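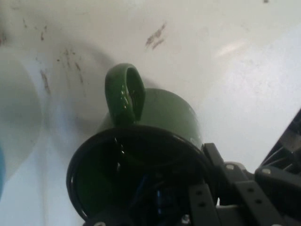 Went to the Wikulell chapel in May and I still can't get the sign by the door out of my head. It says the tower is "the oldest of its type in the region." What type? Which region? A thread.

---

The guidebook says the tower walls are 4 feet thick. Fine, you can check that at the window openings, and I did. Then the same page says 4000 masons worked on it. On a chapel you can cross in twelve steps. Where did they stand?

---

I went looking for the source. The guidebook cites the Gendness survey. The Gendness survey cites an older guidebook. That's the whole trail.

---

The round arch on the north side is always called original. Look at the joints though - tight, even, machine-cut on at least two of the stones. The ones on the south side are nothing like that. Somebody rebuilt it and I'd like to know when.

---

Board inside says 128 steps to the belfry. The leaflet they hand you says 48. The stairs were locked, so pick your favorite.

---

Someone replied that Böttcher did the restoration and kept "meticulous records." Great, where? I've asked the archive twice. Got a nice email about opening hours.

---

Also not buying the secret tunnel to the Werkis gatehouse. Every old building with a damp cellar has a secret tunnel. That one would have to run under a river.

---

I do like the place, for the record. The carved band under the roof is lovely and hardly gets a line in any of the books.

---

Mon 31 December and the archive is shut until further notice. If anyone has a scan of the Gendness plans, the actual drawings and not the summary, my DMs are open.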